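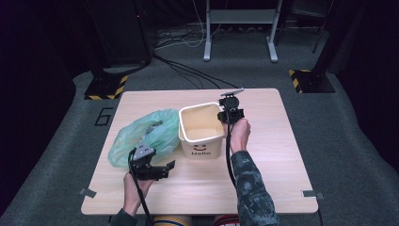

Can a student get into the counseling room at Pacheco Hall without passing the front desk? Only by the east stairs, and that door was locked at 4 when we tried it.

Trestedmont College
Wellness spaces walkthrough, fall term
2024-09-24

Privacy
Waiting area out of sight of hallway: FAIL. Glass panel, same as May.
Sound check, door shut: pass. Barely. White noise machine at 46 dB, turn it up.
Sign-in sheet covered: FAIL. Names readable upside down.

Crisis info
After-hours number posted on each floor: pass in Pacheco, missing on 2 floors in Stimton.
Number on back of student ID: pass. Checked 52 cards, all new print.
Kamevis booking page loads on phone: pass, slow tho

Room
Exit clear: pass
Chairs, 6 needed: pass, one wobbles. Tag it.
Tissues, water: restock
Panic button tested: pass, secuirty called back right away

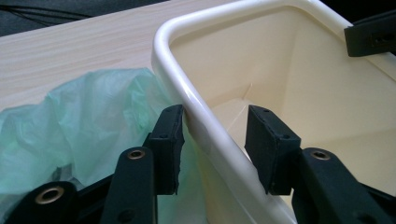
Stimton front desk asks that the glass panel get frosted before midterms, they say students look in, see a roommate and walk off again.

Work order is in. Quote $2,885 for both buildings, needs dean's signature. Paper over it til then.

Recheck: sign-in sheet, Stimton postings, east stairs door.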